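Torneiras de parede: o que fica decidido antes do azulejo

Uma torneira de lavatório montada na parede tem duas partes que raramente são compradas com o mesmo cuidado. A parte visível, com bica e manípulos, escolhe-se no catálogo. A parte encastrada, o corpo de latão onde se ligam a água quente e a fria, fica atrás do revestimento durante toda a vida da casa de banho e determina quase tudo o que se poderá fazer depois.

A série Ivcombe, da Kisthorpe, serve bem para explicar o problema. O corpo encastrado é vendido em separado sob a referência 503 e aceita três acabamentos exteriores diferentes. A bica curta projeta 164 mm a partir da face acabada da parede. A medida parece generosa na ficha técnica, mas conta-se a partir do azulejo, e cada milímetro de cola ou de regularização que não tenha sido previsto sai do curso de ajuste do corpo.

A regra de projeção é simples. O jato deve cair à frente da válvula de descarga, nunca sobre ela, e a uma distância do bordo frontal que permita lavar as mãos sem tocar na cerâmica. Num lavatório de pousar com o centro da válvula a 150 mm da parede, a bica curta funciona. Num lavatório de embutir por baixo, com o bordo posterior recuado e uma faixa de tampo entre a bacia e a parede, a mesma bica pode entregar a água na parede inclinada da bacia. O resultado são salpicos no tampo e, em pedra calcária porosa, uma mancha baça ao fim de poucos meses.

A altura é menos crítica, embora seja aí que se cometem mais erros de obra. O instalador marca o eixo a partir do pavimento em bruto, o pavimento sobe com a betonilha e o revestimento, e o tampo acaba mais alto do que o desenho indicava. Convém fixar a cota a partir do bordo superior do lavatório: entre 110 e 165 mm até à saída da bica, consoante o caudal e a profundidade da bacia. Acima desse intervalo, o arejador deixa de compensar a queda.

Quanto ao corpo, há 2 tipos correntes. O monobloco traz os três eixos numa peça única, nivelada de fábrica, e exige um rasgo retangular na alvenaria. O corpo de eixos separados permite afastar os manípulos, o que agrada a quem procura um desenho tradicional com cruzetas de porcelana, mas transfere para o instalador a responsabilidade pelo alinhamento. Um desvio de um milímetro entre rosetas vê-se a três metros, sobretudo quando a junta do azulejo passa perto.

Em paredes leves a questão muda. A placa de gesso não suporta o esforço dos manípulos e o corpo deve ser aparafusado a uma travessa metálica ou a um reforço de contraplacado marítimo entre montantes. A Badawi fornece uma travessa regulável em profundidade, com furação compatível com a maioria dos corpos monobloco. O ensaio de pressão faz-se com a parede aberta – depois de fechada, uma fuga lenta numa rosca só se manifesta no rodapé da divisão vizinha.

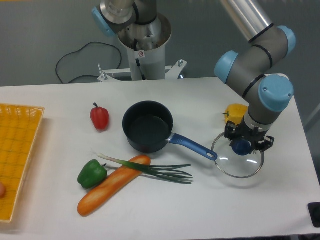
Resta a manutenção. Os cartuchos cerâmicos devem poder retirar-se pela frente, sem tocar no revestimento, e nem todos os modelos o permitem. Antes da compra vale a pena pedir o desenho explodido e confirmar o comprimento dos prolongadores disponíveis. Na gama Nitwood, por exemplo, a roseta é enroscada e cobre uma abertura suficiente para a chave do cartucho; em modelos com placa única, é preciso desmontar bica e manípulos para substituir uma só vedação.

Os acabamentos merecem uma nota final. O cromado continua a ser o mais resistente à limpeza diária. O latão sem verniz escurece de forma irregular nas zonas onde a mão toca e pode ser repolido, ao passo que o latão envernizado, uma vez riscado, oxida por baixo da película e não tem reparação local. O níquel escovado esconde bem o calcário, desde que se limpe no sentido da escova e sem produtos ácidos. Em zonas de água dura – e isto aplica-se a qualquer acabamento – o arejador deve ser desenroscado e descalcificado fora da bica, com a rosca lubrificada antes de voltar ao lugar.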